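Category: Home & Kitchen > Reviews
28 shares | 11 comments

Wesirel folding work table, after one winter in a small kitchen

I bought the Wesirel table last December, when my landlord took back the old one. I paid 65 pounds for it in the Flevent shop at Clernulach, and I have used it every day for cooking, for ironing and for my evening translations.

The box is long and heavy. My neighbour Ehab Shawky helped me carry it up, and we put it together in one evening. The instructions are only drawings, so there is no trouble with language, but two of the drawings show the leg bolts from the wrong side. We fixed one leg twice. 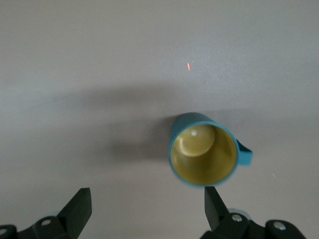 Stability

With both leaves open the table stands well. When I knead dough it moves a little, and on my old tiles I had to put felt under one foot. With one leaf folded it is less good. I would not put a sewing machine on the open side, and the maker also says this, in small letters on the last page.

The hinges were stiff for the first weeks. I put one drop of oil in each and now they close without noise. 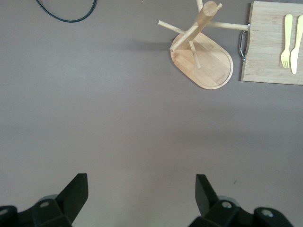

Cleaning is the part where I have changed my opinion. At first I used a strong spray and it left pale rings, which took me a long time to remove. Now I use warm water and a drop of washing-up liquid, nothing more. Small furniture asks you to be tidy, and I am not a tidy person – a black cable and a mug tree lying on its side are enough to make any table top feel like a storage shelf. Before I fold the leaves everything must come off, and on some evenings I simply leave them open.

My sister-in-law, Despina Radonjić, has the Urban table from the same shop. Hers has a drawer, which I envy, but it does not fold so flat and it cannot go behind a door.

I would buy the Wesirel again for a small room. For a family kitchen I would look for something heavier.

Filed under: tables, small spaces, folding furniture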